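From: Manaia Costigan
To: Katene costume list
Date: 12 May 2018
Subject: Re: Hakex helmet, visor fixing

> The visor on my Hakex works loose whenever I turn my head.
> Is hot glue enough, or should I use screws?

Screws. Hot glue softens in a warm hall. 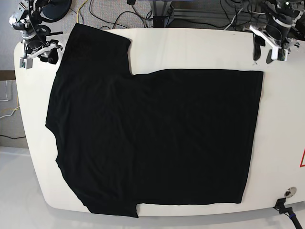

Use M3, 7 mm long, two per side, with a washer inside. Drill from the outside at low speed.

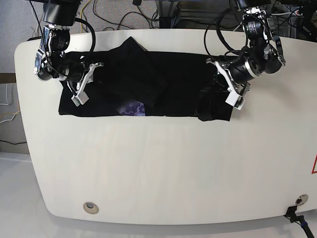 If the Ruvard lining fouls the screw heads, trim the foam back to 44 mm from the brow edge. The April template already has this correction.

Manaia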